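엉킨 전선 정리 프로젝트 결과 보고서
프로젝트명: Vedalley
작성일: 2024년 12월 19일
장소: 814호 실습실

1. 시작하게 된 이야기

실습실을 한 학기라도 써 본 분이라면 서랍을 열었을 때 전선 뭉치가 통째로 딸려 나오는 경험을 해 보셨을 것 같습니다. 저희 조도 그랬습니다. 필요한 것은 짧은 빨간 선 한 가닥인데, 잡아당기면 다른 선들이 줄줄이 따라 올라오고, 결국 급한 마음에 새 선을 잘라 쓰고, 그 선이 또 서랍으로 들어가고… 이런 일이 8월 방학 실습 내내 되풀이되었습니다. 처음에는 회로 쪽으로 좀 더 그럴듯한 주제를 잡고 싶었는데, 조원끼리 이야기를 나누다 보니 다들 가장 답답해하는 것이 바로 이 전선 뭉치더라고요. 그래서 남은 기간 8주를 여기에 쓰기로 했습니다.

목표는 소박하게 잡았습니다. 테이블 위에 쏟아 놓은 전선을 풀고, 풀린 선을 통에 나누어 담고, 다음 사람이 와서 헤매지 않고 꺼낼 수 있게 하는 것입니다. 예산은 따로 없어서 통은 실습실 선반에 있던 것을 모아 썼고, 이름표 스티커만 Festus 문구에서 한 장에 500원을 주고 샀습니다.

2. 통과 트레이 고르기

통을 고르는 데 생각보다 시간이 오래 걸렸습니다. 뚜껑이 있는 상자가 깔끔해 보여서 처음에는 그쪽으로 마음이 기울었는데, 며칠 써 보니 뚜껑을 열기 귀찮아서 그 위에 선을 그냥 올려 두게 되더군요(조원 모두가 똑같이 그랬습니다). 그래서 위가 트인 것들만 남겼습니다. 검은 트레이는 낮고 반듯해서 짧은 선을 눕혀 두기에 좋겠다고 보았고, 벽이 두꺼운 흰 통은 부피가 있는 것을 넣을 자리로 정했습니다. 테이블에는 회색 고사리 잎과 주황색 꽃이 그려진 덮개를 깔아 두었습니다. 실습실 분위기와는 조금 안 어울리지만 저희는 이 무늬에 정이 많이 들었습니다. 트레이와 통은 따로 떨어뜨려 놓지 않고 바짝 붙여 두는 쪽이 손이 덜 가서 좋았습니다.

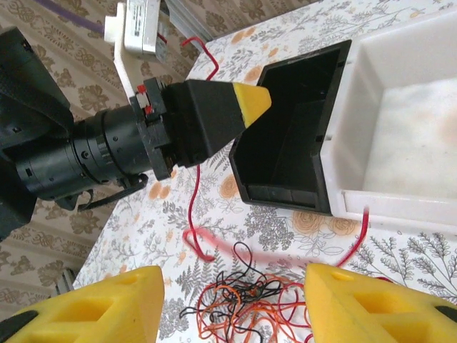

통을 붙여 두면 선이 옆 통으로 넘어가서 다시 섞이지 않느냐는 질문이 중간 발표 때 나왔습니다. 색으로만 나누지 말고 길이도 같이 보면 좋겠다, 긴 선은 통 가장자리에 걸치기 쉬우니 말아서 넣는 편이 낫겠다는 의견도 함께 들었습니다. 저희가 미처 생각하지 못했던 부분이라 무척 고마웠고, 그다음 주부터 긴 선은 손가락 2개에 느슨하게 감아서 넣는 것으로 방법을 바꾸었습니다. 실제로 긴 선이 통 밖으로 삐져나오는 일이 눈에 띄게 줄어서 조원들이 다 같이 기뻐했답니다!

3. 엉킨 전선 풀기

보고서에서 가장 길게 쓰고 싶은 부분이 여기입니다. 저희가 다룬 것은 가늘고 잘 휘는 피복 전선이고, 그중에서도 빨간 선이 제일 많습니다. 이런 선은 굵은 케이블과 달리 스스로 펴지려는 힘이 약해서, 한번 고리가 생기면 그 고리 속으로 다른 선이 들어가고 또 들어가고 하면서 점점 새 둥지처럼 되어 버립니다. 첫 주에는 성격 급한 사람이 양쪽에서 확 잡아당기는 바람에 가운데가 단단하게 조여졌고, 그 뭉치 하나를 푸는 데 점심시간을 통째로 썼습니다. 그날 먹기로 했던 Fiore 샌드위치는 다 식어서야 먹었네요.

몇 번 실패한 뒤에 정착한 순서는 다음과 같습니다. 우선 뭉치를 들지 않고 테이블에 놓은 채로 손바닥으로 살살 흔들어 부풀립니다. 고리 사이가 벌어지면 끝이 보이는 선을 하나만 고릅니다. 그 선을 위나 옆으로 천천히 당겨 보고, 뭉치 전체가 따라오면 바로 멈춥니다. 멈춘 자리에서 걸린 고리를 넓혀 준 다음 다시 당깁니다. 글로 쓰면 참 당연한 이야기 같은데, 막상 앞에 뭉치가 있으면 두세 가닥을 한꺼번에 잡고 싶은 유혹이 대단합니다. 한 가닥만 잡는 것, 저희가 서로에게 제일 많이 한 잔소리도 그것이었습니다.
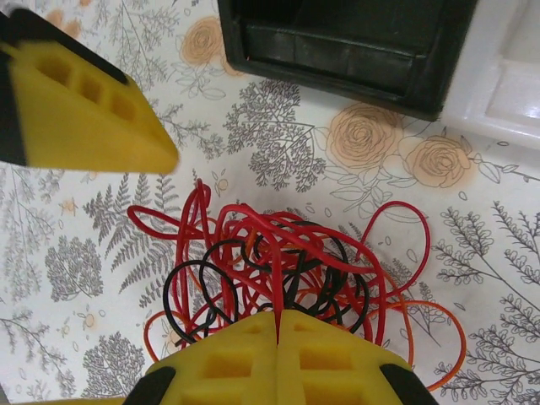
당기는 방향도 꽤 중요했습니다. 바깥쪽으로 크게 휘어 나온 고리는 만만해 보여서 먼저 손이 가지만, 양 끝이 모두 뭉치 속에 있는 경우가 많아서 당길수록 안쪽이 조여집니다. 그래서 큰 고리는 그대로 두고 짧은 끝부터 찾는 쪽으로 바꾸었습니다. 검은 선은 그늘진 데 들어가면 잘 안 보여서 마지막에 몰아서 풀었고요. 무늬 있는 덮개 위에서 작업하면 선이 헷갈리지 않을까 걱정했는데, 바탕이 밝은 편이라 빨간 선과 검은 선을 찾는 데는 불편이 없었습니다.

4. 나누어 담기와 배치

풀어낸 선을 어디에 어떻게 두느냐도 여러 번 바꾸어 보았습니다. 한번은 통을 테이블 네 귀퉁이에 흩어 놓았는데, 팔을 이리저리 뻗다가 풀어 둔 선을 소매로 쓸어 버려서 금방 그만두었습니다. 결국 검은 트레이, 흰 통, 노란 통을 가운데에 한 줄로 나란히 놓고, 풀어야 할 뭉치는 그 앞쪽에 두는 배치로 자리를 잡았습니다. 노란 통은 케이블처럼 조금 더 굵고 긴 것을 담는 자리로 정했습니다. 굵은 것을 가는 선과 한 통에 넣으면 꺼낼 때 또 같이 딸려 나오거든요. 뭉치와 통 사이에는 손이 지나갈 만큼 자리를 남겨 두는 편이 편했습니다.

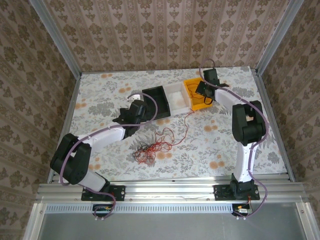

5. 아쉬운 점과 다음에 해 볼 것

이름표가 제일 아쉽습니다. 스티커에 볼펜으로 적었더니 손이 닿는 부분부터 글씨가 번졌고, 몇 장은 모서리가 들떠서 떨어졌습니다. 다음에는 Dinura 라벨지를 구해서 붙여 볼 생각인데, 통 재질에 따라 붙는 정도가 다를 것 같아 작은 조각으로 먼저 시험해 보려고 합니다.

길이 기준도 아직 어정쩡합니다. 손가락에 감는 방법은 편하지만 사람마다 감는 크기가 달라서 같은 길이의 선도 크기가 제각각인 고리가 되었습니다. 두꺼운 종이를 잘라 감개로 쓰자는 의견이 있어서 본을 그려 두었고, 이 본은 814호 선반의 Vedalley 파일에 끼워 두었습니다. 이어서 해 보실 분은 편하게 꺼내 쓰시고, 다 쓰신 선은 꼭 한 가닥씩 감아서 넣어 주세요.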